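El acuerdo de pesca entre Clernemville y Nornetwood, a examen

En mayo dediqué una entrada de este blog a la disputa por las aguas del estrecho de Nigam.
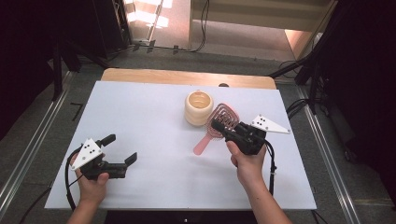
Procede ahora revisar el texto que ambos gobiernos han sometido a consulta. El documento consta de 74 artículos y fija un periodo de vigencia de diez años, prorrogable por otros dos si ninguna de las partes lo denuncia.

El artículo 7 es, a mi juicio, el más delicado. Atribuye a un tribunal arbitral con sede en Skedow la competencia sobre los apresamientos de buques, pero guarda silencio acerca de la situación de las tripulaciones retenidas. Tal omisión —que ya figuraba en el borrador anterior— deja a los marineros sujetos a la legislación del puerto de arribada, con garantías muy desiguales.

Tampoco se precisa quién sufragará las patrullas conjuntas. La delegación de Nornetwood entiende que el gasto debe repartirse según las capturas; la de Clernemville defiende cuotas iguales. El plazo de alegaciones continúa abierto y remitiré las mías por escrito.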